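17 Sep 2023

Back from Husamdale late last night and the trailer is still only half unpacked, so I'm writing this up on the bench with a coffee before I forget the order things happened in. Tane McPhee has the timing sheets and will add the sector stuff to the binder when he gets a minute. What follows is mostly about the car, plus a bit of grumbling about fuel that I'd like us to settle before Balton.

## Result first

Fourth in the feature race, over 54 laps, from a starting spot of eleventh. I'm really pleased with that! Bronwyn drove a patient race (she says it was boring from the inside, but she was grinning when she said it) and the car was better at the end than it was at the start, after a whole summer of it being the other way around. We would have been third with a cleaner pit stop, and I'll come to that.

For the season that leaves us fifth in class going into the last round. The Clarkumia car retired with a gearbox problem, so we took a decent bite out of them on points, and if Bronwyn Kingi finishes ahead of them at Balton we're fourth for the year whatever the rest do. Tane worked through it on the back of a lunch bag on the drive home and I've checked it since. He's right, bag and all.

## Weight

We rolled over the scales after qualifying at 1,558 lb with driver, which passes with a little in hand but I'd like to know where the extra has come from. The car was lighter than that in March and I can't think of much we've added besides the thicker brake ducts and the second radio battery. My guess is paint and tape and the big repair on the left sidepod, which is a beautiful piece of work and also heavy as a church door. Before Balton I want the car on the corner pads with the fuel cell dry, everything off that comes off, and a proper list made. I'd also like someone other than me to write the numbers down this time, as my sevens and my ones apparently look the same.

## Front end

The big change this weekend was the front dampers. We had been running them fairly stiff in rebound all year because that was what the old notes said, and I never went back to ask why the old notes said it. At Husamdale the car was fine on the smooth stuff and then would just skate across the bumps in the back section, and Bronwyn kept telling us that the nose felt like it "never came back down." So for second practice we took 10 clicks of rebound out of both fronts in one go. That is a lot, and normally I'd be the one arguing for two or three at a time, but we only had one session left and Tane talked me into making a change big enough to feel.

She felt it. The first couple of laps she hated it (too much movement under braking, she said it was like driving a sofa), then she started leaning on it and the lap times came down and stayed down. We left it there for qualifying and put a little back in for the race, and that's where it finished. Tire wear on the left front was much more even than what we saw at the June meeting, and the inside shoulder hadn't gone blue at all.

What I don't know yet:

- Whether it's the rebound itself, or whether the old setting was covering up for springs that are too soft. I suspect some of each.
- Whether the right front damper is healthy. It felt a bit notchy by hand when it was still warm. I want it on the dyno this week next to the spare, same oil, same settings.
- How any of it carries over to Balton, which is smooth as a plate apart from the patch at the end of the straight.

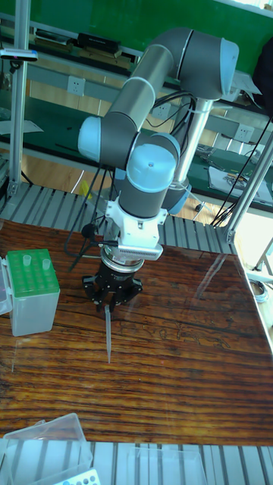
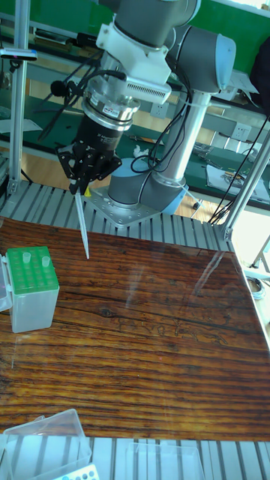
On the dyno question, please can we run both dampers cold first and then again after they've been worked for a while, and label the plots with the damper serial and the click setting. The last batch are labeled "good one" and "other one," and I'm fairly sure that was me, but I no longer know which I thought was good. Start from full hard and count out from there, every time, so that we all mean the same thing when we say a number. Tane counts from full soft out of habit from his old team and it has caught us before, very nearly again on Saturday's-style panic in second practice, when I called a number across the car and he set off in the wrong direction until Bronwyn hollered at us both from the cockpit.

## The pit stop

Okay. So we lost most of a place to the right rear. The wheel came off fine, the new one went on, and then the gun wouldn't bite on the nut and we had to back it off and go again. Tane did absolutely everything right and I want that written down, since he's been gloomy about it ever since. Looking at the nut this morning, the first thread has a burr on it that you can feel with a fingernail. That nut came out of the tray of used ones. I thought we had agreed to throw those away and evidently we had agreed to think about throwing them away.

The used ones are now in the scrap bucket. I've ordered new nuts from Mudgway and asked them for studs at the same time, and they say both will be on the truck before the end of the week. When they come, every one gets run down by hand on a clean stud before it goes in the race tray. It's dull work, so I'll bring doughnuts and do it with whoever's around.

The other half of the stop was very good, by the way. Fuel rig went in first try, visor tear-off was quick, and Bronwyn hit her marks dead on even with the car in the next box parked at a silly angle. If we can do that half of it again at Balton and add a right rear that goes on like the other three, we'll be right up with the front-runners.

## Fuel, and the grumble

We finished with far more in the cell than we needed. I know why, and I'm partly to blame – I got nervous about a long green-flag run and asked for an extra splash, and then the caution came out and we carried all that weight around to the flag for nothing. But it's the third race running that we've done it, so I can't keep calling it bad luck. The consumption figure we use comes from before the engine was freshened, and I think it's simply wrong now. The thing to do is measure it. Fill to a mark, run a decent stint at Balton in first practice at race pace, drain it and weigh what comes out. It costs us some practice time and Bronwyn won't love that, but she agreed in principle somewhere around the halfway point of the drive home, when she was too tired to argue.

If the number comes out where I expect, we can start lighter and still make the stop in the same window. If it doesn't, then at least I'll sleep better.

## Engine and gearbox

Not much to say, which is lovely. Oil temperature was steady, water crept up behind traffic and came right back when she had clean air. I've pulled the plugs and they're all a nice even tan. There's a weep at the front of the gearbox that was there before and hasn't gotten any worse that I can see, but I'm going to change the seal while the rear end is apart. Third gear had some light marking on the dogs and I've swapped it for the spare; the marked one is bagged and on the shelf, still usable for a test day.

The brake pads are done. Fronts are down past where I'd want to start a race with them, rears have plenty. Fluid needs a full change, not a bleed, as the pedal went a touch long in the closing laps.

## Radio

Bronwyn could hear us everywhere except the back section, and we could hear her everywhere except pit lane, so we had exactly the wrong half of the conversation when it mattered. The connector behind the seat has been re-pinned. I also found that the helmet lead had been routed under the belt bracket and was getting pinched, and it has a flat spot on it now, so that's a new lead as well. Spare to go in the helmet bag and stay in the helmet bag.

## Jobs before Balton

- Corner weights, dry, with the full parts list (me, with a scribe who isn't me)
- Front dampers on the dyno, cold and warm, plots labeled like grown-ups (Tane)
- Front pads, full fluid change
- Gearbox front seal
- New wheel nuts checked by hand, right rear studs replaced
- Practice starts in the yard if it stays dry, Bronwyn wants at least 2 proper goes at the new clutch bite point
- Fuel measuring can: find it, or buy another one
- Trailer: left side marker light is out again

Tane, when you put the sector times in, could you mark which laps were in traffic? I was trying to compare her early stint with the late one and I kept getting excited about laps that were only slow because she was stuck behind the Clarkumia car. There's a stretch right after the restart that looks especially good to me, and I'd like to know whether that's the dampers or just a low fuel load and a driver in a good mood.

One last thing, the left sidepod has a fresh scrape down low, on top of the repair. Bronwyn doesn't remember touching anything and I believe her, so have a look at the trailer ramp before you load up next time. The hinge side has a lip on it that I don't remember either.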